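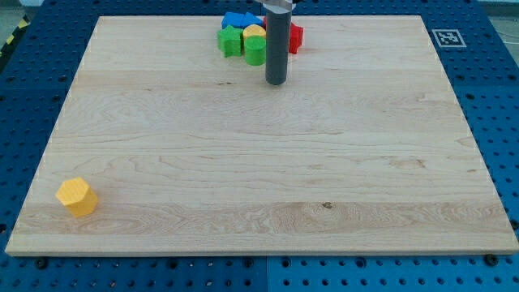
Siriwan asked, after reading the first version of this call, whether we want people who build robots or people who have to work next to them. Both, and the text now says so. She also asked that we put the pay and the hours near the top, so they come first.

Call for participants: working group on good practice for small robot test cells

Trornen is looking for 16 people to help write and try out a set of working rules for bench-top robot cells. These are the small setups found in college labs, repair shops, and the back rooms of parts suppliers, where one arm works over one table and people come and go during the day. Large fenced cells on factory floors are not part of this work.

Time needed: 70 hours in total, spread over five months, starting in November.
Pay: a flat fee of $2,000, paid in two parts. Travel to the Usow site is paid separately.
Place: the first and last sessions are held in person at Usow. Everything else is done at your own workplace or by video call, starting at 4 p.m.

What the rules cover

The draft is called the Prallow rules, after the workshop where the first notes were made. It has 18 sections. Some are close to done and mostly need plain wording. Others are a page of open questions.

The sections that need the most work are these:

Marking the reach of the arm. The draft calls for striped tape at the edge of the work area but does not say how wide the tape should be, how far out it goes, or when it has to be replaced. Sites do this in very different ways.

Fixing the work surface. Any board the arm works on must be bolted or clamped to the table. We need a check that one person can do in under a minute, and a rule for what happens to saved positions if the board has been taken off and put back.

Printed tags. Where a cell uses printed tags for camera tracking, who is allowed to move one? Does the cell need to be calibrated again if a tag is lifted and stuck back in the same place?

Cables on the floor. The draft says to keep them out of walkways. Readers have told us this is too vague to be of use, and we agree.

Pushing and contact tasks. Most written advice deals with gripping and lifting. A tool that slides blocks or parts over a surface raises other questions: how close to the surface the tip may travel, how much force is allowed, what to do when parts jam against each other, and how a person should clear them.

Resetting by hand. This is the section with the most comments so far. People reach in to put parts back many times in a shift, and short cuts creep in. We want a reset procedure that is safe and that people will still be following in the fourth week.

What you would do

Read each section before the call where it is discussed, and send written comments.
Try at least three sections on a cell you already use, and fill in a short report for each one.
Attend six video calls and the two sessions at Usow.
Review the full text once before it is released.

You keep your own records. We do not ask for video of your site, and reports are stored without the name of your employer.

Who should apply

You need regular access to a working robot cell and permission from whoever runs it to take part. You should have spent at least one year running, servicing, teaching on, or cleaning up after such a cell. No degree is required. We have plenty of interest from software people already and would especially like to hear from technicians, lab managers, safety staff, and operators on evening or night shifts.

You do not need to have worked on a standard before. The Prallow rules are a good practice document and carry no legal force. They do not replace the law where you work or the instructions from the maker of your robot. If a draft section conflicts with either one, stop using that section and tell us.

Employees of robot makers may apply, but no more than four places will go to them. Two people from the same company or school will not both be chosen.

How to apply

Send one page, in any format, with the following:

The kind of cell you work with and what it is used for.
Your role and how long you have done it.
One rule at your site that works well, and one that people ignore.
Whether you can travel to Usow for both sessions.

Please do not send a résumé. Applications go through the contact form on the Trornen site under "Prallow rules." You will get an answer either way within three weeks of the closing date, which is posted on the form. Those not chosen can ask to be put on the reader list and will receive the full draft for comment when the group has finished with it.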